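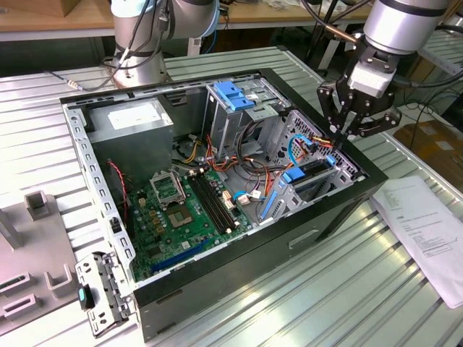
Piret Urbonaitė wrote to ask why the planner needs to know anything about cables at all, if the arm is only going in for the drive. Couldn't we treat the whole inside of the case as one solid block, carve out a tunnel above the drive bay, and be done with it? She left that under my July post, and I started typing an answer that got longer and longer until it became this, so thank you, Piret, and sorry for the wait.

The short answer is that the tunnel works fine right up until the gripper has to close on something. Coming down from above is easy. Any planner you pick off the shelf will get you to a spot over the drive cage without touching the power supply or the side walls, because those are big flat gray things that sit still and that the depth data sees pretty well. The cables are another story. They hang near the top of the cage, right where the fingers want to be, and to our old collision map they were either a fat lump that blocked every grasp or (if I turned the filter up) not there at all. I spent most of the summer going back and forth between those two settings like somebody with a bad shower faucet.

So Korkent, which is what we call the perception half of the software, now gives every patch of the map a label before the planner ever sees it. There are 4 labels: rigid, movable, soft and don't know. Rigid gets the full safety margin. Soft gets a small one, and the planner is allowed to brush against it at low speed as long as the force reading stays under the limit. Movable is for the blue plastic pieces, the latches and levers that we want to push on purpose, and those are only movable once the task reaches the step that uses them. Before that they count as rigid. I got that last part wrong the first time and the planner cheerfully offered me a path straight through the long lever on the front of the drive cage, which I caught in the simulator, thank goodness.

"Don't know" was my favorite thing to add and it's also the one I argued about the most with myself. Bare sheet metal with rows of little holes in it is miserable for depth. You get speckle, you get gaps, and sometimes you get a nice smooth surface an inch below where the metal really is. The old code filled the gaps with free space. Now they stay unknown, and the planner pays extra for going near them. It makes for some funny looking paths, swinging wide like a cat going around a puddle, but I'll take it.

I ran the new version against the logs from the old one, 1891 recorded approaches in all, replayed in Kairys with the same start poses. The old map found a usable path for 1396 of them. I don't have a fair number for the new one yet, as I changed the time limit halfway through like a fool and have to start over. It takes all night. My coffee budget is suffering. 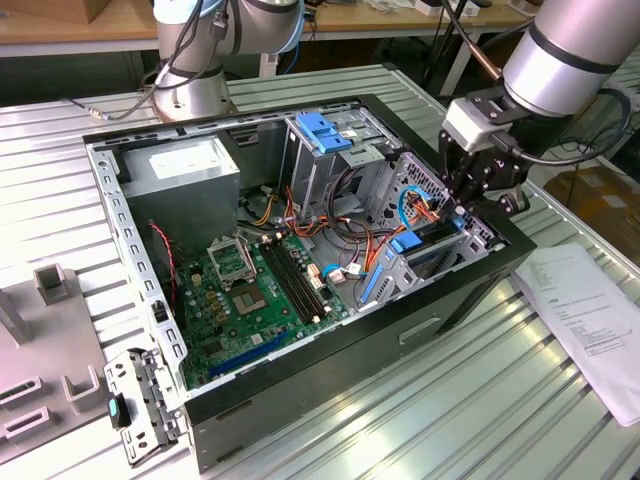
What's still bugging me

The last little stretch, mostly. Once the fingers are down by the cage, the wrist covers up a good part of the view from above, and the map goes stale just when I'd like it freshest. At the moment Korkent simply remembers the last good look and lets it fade, with a fade time of 200 milliseconds that I picked because it felt okay. Piret, I know you will have opinions on that number! I'd like to tie it to how fast the arm is moving, and maybe to the label too, since a steel wall isn't going anywhere and a loop of cable very well might.

The other thing is the config file. It has gotten long enough that I scroll past the setting I want, scroll back, and forget what I came for. I'm going to split it up by label before I touch anything else, and if that goes well I'll put the label code up with the rest of it so you can poke at it yourselves.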